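# Louer la vaisselle ou l'acheter

Pour la fête de septembre, j'ai passé plus de temps sur les verres que sur le repas.
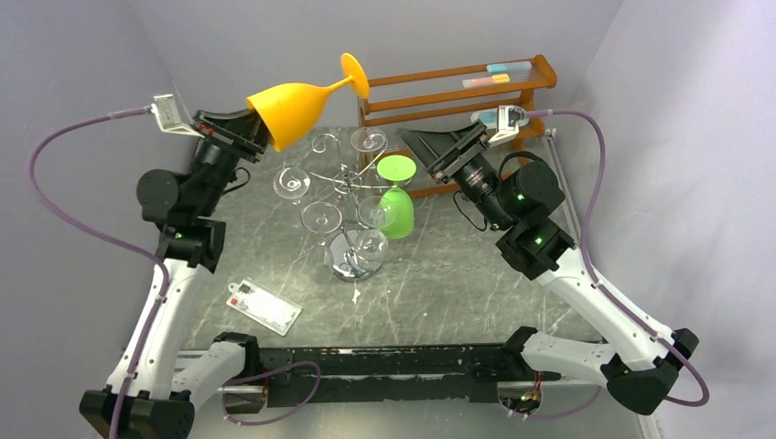

Ye-ji Cho m'a écrit après mon dernier billet que je me compliquais la vie et qu'il fallait louer, point. Selon elle, dès qu'on dépasse une trentaine d'invités, le lavage mange la soirée et le lendemain avec, et le loueur reprend tout sale.

Elle a raison sur le lavage. J'ai quand même fait les comptes, parce que nous organisons ce repas de rue chaque année et que la question revient à chaque fois.

## La location

J'ai demandé un devis à Henuvham, qui livre dans le secteur. Pour un repas complet (assiettes, couverts, verres à eau, verres à vin), on arrive à 251 euros, livraison comprise, plus une caution de 500 euros. La caution est rendue sous quinze jours. L'an dernier, on nous a retenu deux verres et une corbeille à pain que personne ne se rappelait avoir reçue. Depuis, je compte tout à la livraison, devant le chauffeur, même s'il est pressé.

Le retour sale est inclus, mais « sale » veut dire vidé, gratté et rangé dans les bons casiers. Il faut prévoir une bonne heure à deux, de nuit, avec une lampe correcte.

## L'achat

Le plastique réutilisable m'a longtemps rebuté. J'avais en tête les gobelets de camping qui gardent le goût du sirop. Gleice Macedo m'a prêté une caisse de verres à pied Jitard pour un anniversaire au printemps, et je n'ai rien eu à leur reprocher, sauf qu'ils s'envolent dès qu'il y a du vent et qu'ils sont vides. Sur des tables à tréteaux un peu bancales, ça compte.

Les couleurs servent à quelque chose : chacun retrouve son verre plus longtemps et on en lave moins. Avec des verres transparents, les gens en reprennent un propre à chaque passage au buffet.

Reste le rangement. Les pieds ne s'emboîtent pas, donc une caisse de verres à pied prend la place de trois caisses de gobelets droits. Mon garage est déjà plein -- la tonnelle, les bancs, les guirlandes de tout le monde.

## Ce que je fais cette année

Je loue les assiettes et les couverts, j'achète les verres. Les assiettes sont lourdes, pénibles à laver et je n'ai aucune envie de les stocker. Les verres passent au lave-vaisselle en programme court, rack du haut, sans séchage chaud.

Il me manque encore des casiers à compartiments. Si quelqu'un du quartier en a qui dorment dans une cave, je passe les chercher en fin de journée, après 18 heures.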